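Wavomard

A word list and naming guide for the toys, games and small things people play with at home

Version notes are at the end. If you only want the files, skip down to "What's in the folder."

Why this exists

I started Wavomard because I kept running into the same small problem. Ask people what they call the toy where you push shapes through matching holes and you'll get shape sorter, sorting box, posting box, shape ball (even when it isn't a ball!) and a whole pile of family words that were never written down anywhere. I love those words. I wanted one place where they could sit side by side, with a plain definition and a note on who says them.

So that's what you get: a list of 2,000 English words and short phrases for playthings, each tied to a simple entry that says what the thing is. It's text only, it's small, and you can open it in any spreadsheet program.

What's in the folder

words.csv is the main file, with one row per word or phrase.
things.csv holds the plain definitions that the words point to.
regions.txt explains the region codes.
husar_notes.txt has the longer comments that wouldn't fit in a table cell (my favorite file, and a bit of a mess).

Columns in words.csv

word: the word as people write it, lowercase unless it's a name
thing_id: the matching row in things.csv
region: a short code, or "any"
register: everyday, shop, school, or family
age: old, current, or new
note: free text, often blank

The register column is the one I'd point a new reader to first. "Shop" words are what you see on packaging and in catalogs. "Family" words are the ones that live in a single house or a single street, and they're wonderful. There are entries in there for jigsaw edge pieces alone that could keep you busy for an evening.

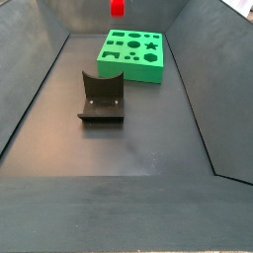 Where the words come from

Most came from a mail-in form that ran through the Udemell newsletter. People sent in a word, said where they grew up, and described the thing in their own way. I then matched each description to a row in things.csv, or made a new row when nothing fit. A smaller share came from old toy catalogs, which are great for shop words and useless for everything else.

Nothing was scraped from websites. If a word arrived with no description, I left it out, even when it was a really good one. That hurt a few times.

How the entries were checked

I pulled 100 rows at random and went back over the match between word and thing. In 10 of them I changed my mind, mostly over the line between blocks and bricks, so I reread every row that touched either word. Then I pulled another 100 and did it over. Blocks and bricks are still the shakiest part of the list, so if you work on those, please read husar_notes.txt before you trust the thing_id.

Known gaps

The list leans hard toward toys for young children. Board games are thin and card games are thinner. Outdoor games (tag, hopscotch and all their cousins) were left out on purpose and will get a list of their own, called Bultholm, if I ever finish it.

Region codes follow where the sender grew up, which can be a long way from where they learned the word. Spelling is kept as sent, so a few words show up twice with different vowels.

Using it

Go ahead and use it for teaching, writing, crosswords, dictionary work or plain curiosity. Please keep the regions.txt file with any copy you pass on. If you sort words.csv, sort by thing_id first and word second, and watch for programs that turn blank notes into zeros.

Sending in words

Yes please! One word per message, with a description and a region. Family words are the most welcome of all, and you don't need to know where yours came from.

Version notes

11 May 2019: first full release.
Before that: a February draft with no register column and a lot of typos. Please delete it if you have it.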